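August 25, 2019

Slept in till nearly nine, bliss, then remembered I'd promised Yvette a lift to the pool and had to fly out the door with wet hair and one sock inside out. She's decided we're both doing the swim in February (five kilometres, in the ocean, with actual waves!) and I've somehow said yes. Managed 20 laps this morning and had to hang off the end for a bit while a bloke in a purple cap went past me again and again. He'd be 88 if he was a day. Lovely stroke on him too.

Yvette reckons it's all in my breathing. Could be, or it could be the lamingtons.

Home by lunch, did two loads of washing, rang Mum, who talked for ages about her hip and the neighbour's new fence and whether it's the right colour (it isn't, apparently). Leftover curry for tea. My shoulders are killing me already and I'm meant to be back in the water at 7 tomorrow, so it's an early night for me.

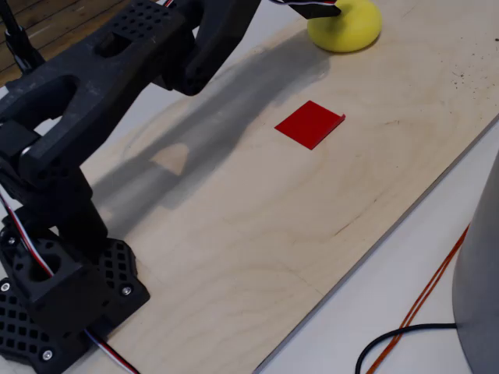
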